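Week two of the button sorting project at Codeo and I have opinions, so this is going to be a thread. Get a coffee.

Short version for anyone new: we're teaching an arm to put push-button switches into a tray. Before it can learn anything, somebody has to drive it through the job over and over while it records. This month that somebody is me.

The target is 1000 recorded runs. I do them in blocks of 50, and after a block I have to get up and walk around the building or my hands start making their own decisions.

First thing I learned: being smooth matters way more than being quick. My early runs were fast and full of little twitches, and the first model we trained on them twitched too. It hovered over a switch like somebody trying to pick the last cookie without being seen.

Yaryna Panasiuk drives so calmly that you can tell her runs from mine just by looking at the joint plots. I asked for her secret and she said she breathes out when the fingers close. I tried it. It works for me too and I'm a bit annoyed!

Second thing: I'm terrible at random. I thought I was scattering the switches all over the place, then Illia Sirko plotted the start positions and there was this big fat clump right where my right hand naturally drops stuff. A whole corner of the workspace had next to nothing in it.

So now a little script gives me a rough spot and an angle for each switch before every run, and I put them where it tells me - even when it looks silly. Caps toward me, caps away from me, two nearly touching, one way out at the side. The tray gets moved and turned as well.

Third thing, mistakes. I used to throw out any run where I fumbled a grasp. Now if I miss, back off and get it on the next try, the run stays in with a tag on it. If I drop a switch off the table, it goes in the bin and I say a bad word. 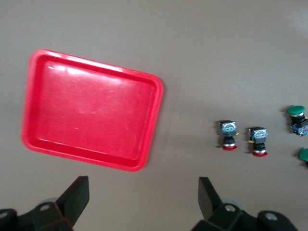 How do you decide when a run is over?

The switch has to be resting in the tray, the fingers have to be open and clear of the rim, and then I hold still for 3 seconds before I stop recording. We skipped the hold in the first batch and the model kept wandering off at the end like it had forgotten why it came in.

Labels are the dull part. Every run gets one sentence saying what was asked for, like "put a red button in the tray", and I try to vary the wording. By late afternoon my wording is not varied. There's a stretch from February that is just the same sentence, again and again, with one typo in it.

Next up is the Bendcombe site, where they'll run the same task under different lights. Fingers crossed we don't have to redo the lot. I've got one more block to get through before dinner, so back to it - breathing out when the fingers close.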